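Malus Helpdesk
Home | My tickets | Equipment requests | Log out

Ticket: Second arm for the Jelholm cell – power, table and budget questions
Opened in December by Telma Cisternas
Status: Open, waiting for requester
9 comments | 3 followers

Telma Cisternas, 8:50

Good morning. I open this ticket under Equipment because I did not find a category for "planning". Please move it if it is wrong.

We have at Jelholm one cell with a pair of arms on a shared table. The plan for next year is to buy a second cell of the same type, and I must give the numbers before the budget closes. Before I ask for money I would like to solve one trouble in the existing cell, so that we do not buy the same trouble two times.

The trouble: when both arms close their grippers at the same moment, the right arm sometimes stops with a "low supply" warning. The left arm continues. After a restart of the controller everything is normal until the next time. It happens maybe one time in a morning, sometimes less.

What I already did:
- changed the wall socket
- changed the supply cable of the right controller with a spare one
- updated the controller software to the version that Bright sent us
- ran each arm alone for a full shift, no warning at all

My questions are these. Is it the power supply unit, which is shared by both arms? And if yes, should the new cell be ordered with 2 separate units? The quotation from Bright has only one unit, and the separate unit is an option for 400 extra.

Rhys Fairweather, 9:35

Hi Telma. Moved to Equipment/Planning, no problem.

Can you send me the rating on the label of the supply unit, and the log from the controller for one of the stops? I need the part before the warning too.

Also, is anything else plugged in the same unit? A fan, a lamp, a screen?

Telma Cisternas, 10:20

The log is attached to the ticket. The rating on the label is the same as in the manual. I compared both.

Yes, there is something else. The small screen for the operator is connected to the auxiliary output. I did not think about it, I am sorry. It was installed in this way before I came to the team.

Rhys Fairweather, 10:45

Thanks. Please move the screen to a normal wall outlet and run the same program as before. Don't change anything else today or we won't know what helped.

In the log the voltage goes down a little at each gripper closing and recovers. With both closing together it goes down more. So the shared unit is my first suspect, but I'd like to see the test.

Telma Cisternas, 15:10

I moved the screen. I ran the program with 200 cycles and there was one stop, at cycle 40. So the screen was not the reason, or it was only a part of it.

Then I put a short delay in the program, so the right gripper closes after the left one. Another 200 cycles, no stop. The delay makes the work slower and Production will not love it, but for now I leave it like this.

Rhys Fairweather, 15:30

Good test. That points to the peak current. I would not change the unit in the old cell yet. Ask Bright if the gripper force can be reduced in the settings. For a light part you probably don't need full force.

For the budget: please put the separate unit in the request for the new cell. I will support it.

Telma Cisternas, 16:05

Thank you. I asked Bright and I wait for the answer. In the meantime I wrote the list for the budget, and I would be glad if you read it before I send it to Finance.

1. Arms, one pair, same model as now. I prefer not to mix models, the spare parts are already in our cabinet.
2. Grippers, one pair, two-finger type. Also one spare. Now we have no spare, and when a finger broke in the autumn we waited almost three weeks.
3. Power supply, separate for each arm.
4. Table. The cheapest offer is from Gremiment. I ask for the same white top, but deeper.
5. Cables and connectors. In the first request we forgot them completely and paid from the repair money.
6. Training for two operators.

About point 4 I must explain more. 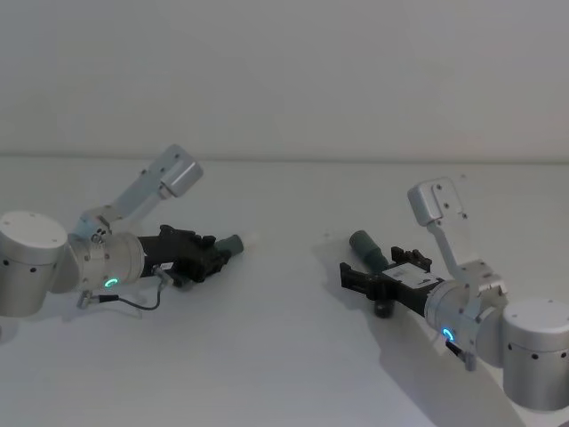
The parts we handle are short, and for the transfer the arms must come close together. The wrists need room to turn, and we program many small movements only to keep the two brackets away from each other. If the table is deeper, we can mount the bases further back and come to the middle with a better angle. I made a drawing with the reach from the manual and it looks possible – but I am not a mechanical engineer, so somebody should check.

The second thing is the cables. On the left side the cable hangs in a loop under the gripper. I would like a proper cable guide for each wrist in the new cell, included in the price from the beginning. Do you know if Bright sells them, or must we buy from another firm?

Rhys Fairweather, 16:40

Read it. My comments:

Point 2, make it two spares. If one cell becomes two, one spare is thin.

Point 4, send me the drawing and I'll check the reach. Get the floor space confirmed at Jelholm first, a deeper table could get close to the walkway.

Point 5, Bright does sell cable guides, ask for them as a separate line on the quotation. Finance likes to see separate lines.

You're also missing installation. Last time it was over 400 and it was not in the quotation.

Telma Cisternas, 16:55

I add installation and the second spare gripper. The drawing I will send tomorrow, after I measure the walkway.

Please keep the ticket open until Bright answers about the gripper force.

Status changed: waiting for supplier
Share (0) | Follow | Print ticket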